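Open afternoon at Treltodska: learning to fold by hand and gripper

On Monday eighteen of our members went to the open afternoon at Treltodska, where the Stundix project is kept. Many of us knew the name only from the spring meeting, so it was good to finally see the people and the tools. The doors opened at 2 and the room was already warm with visitors when our group came in from the bus.

Stundix wants to teach robots to do housework with clothes. The robot itself was not the main part of the afternoon. The team showed us how they collect the examples it learns from. A person takes a hand-held gripper, does an ordinary job with it, and the camera on the gripper records everything from close. Uriel Jara gave the introduction and spoke for a quarter of an hour, without slides, which several of our members mentioned to me with gratitude.

He explained that a shirt is difficult because it never lies the same way two times. A cup keeps its form, but a sleeve goes under, a collar turns, and the robot must decide again where to take hold. For this reason they record in real bedrooms, on real beds, with whatever clothes are there. They have 900 recordings of shirts at the moment and want many more before the summer break. 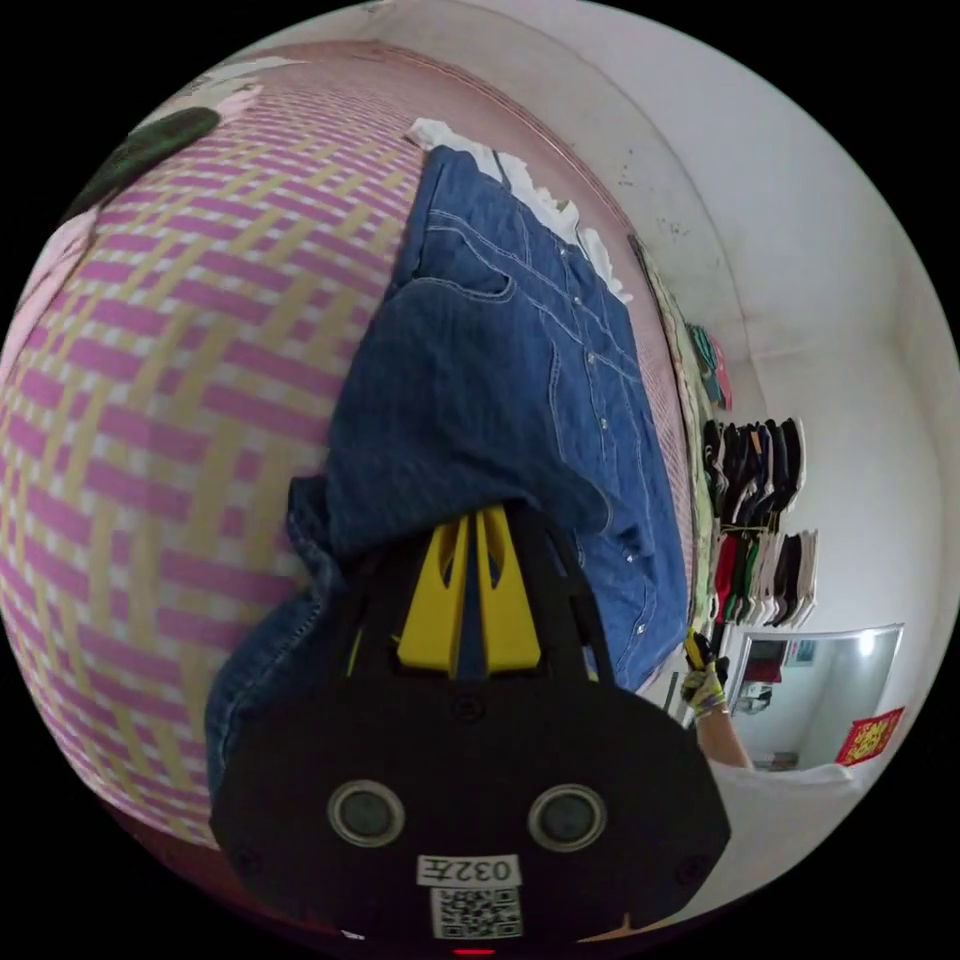
Denim is easier than I expected, wrote Simone in our visitors' book, but I would like to see them try a fitted sheet, because I cannot do this myself after forty years of marriage. The team read the page before we left and promised to put the fitted sheet on their list — they did not say for which year.

After the talk there was time to try. Each visitor could hold a gripper for a few minutes and fold a towel with it. The fingers close when you squeeze, and you must come to the cloth quite flat or you only push it away. My own towel became more a ball than a square. Two of our younger members were much quicker and went back into the line for a second turn.

In the questions, the subject was mostly price and privacy. The price is not decided. About privacy, Uriel Jara said that each household agrees in writing before a recording and can ask later to have it removed.

The next open afternoon is in June and there are 60 places. Please write your name on the list at the front desk if you want to come with us. The bus leaves from the Simard parking lot, as before, and wear comfortable shoes — the stairs are long and the elevator is still in repair.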